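Chapter 4
What Repair Claims Leave Out

Repair is easy to praise. Makers put the word on their boxes, cities fund it, and most of us like the idea of a thing that can be opened and put right. This chapter asks you to be slower to agree. A product that can be taken apart may still never be repaired, and the claims made for it often rest on very little.

Take the Jernitz doorbell unit, sold as "fully serviceable." Its makers offered 600 buyers a free spare board. Almost 42 asked for one, and the company called that a success. We are not told how many units had failed, so the figure could mean nearly anything.
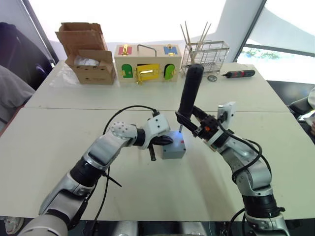
Arūnas Org objects that a low count proves nothing against the design, and that people may simply have had doorbells that worked. The objection is fair. It also cuts against the company, which had no better grounds for its own reading.

4.1 Screws, glue and good intentions

Much of the argument starts with fasteners. Four screws and a lid look friendlier than a sealed shell, and a buyer with a screwdriver can get inside. Getting inside is the cheap part of the job. The owner must still find the fault, find the part, and believe the trouble is worth more than a new unit. 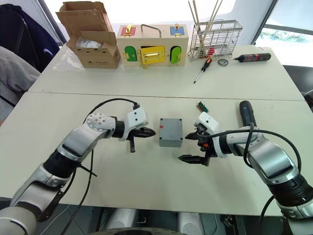
Price is where most plans fall down. Nornico charged 2 dollars for a replacement gasket and far more to mail it. Munshi sold no parts at all but printed a repair guide, and was praised for the guide. Ask, whenever you read such praise, what the writer checked.

Before you read on, write down your answers to these:

1. Name something you own that you could open but have never tried to fix. What stopped you?

2. What would a company have to publish before you believed its repair figures?
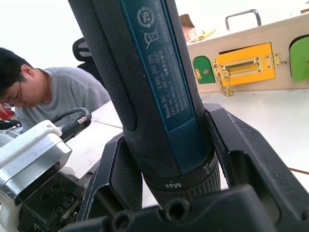 4.2 The Gindeo survey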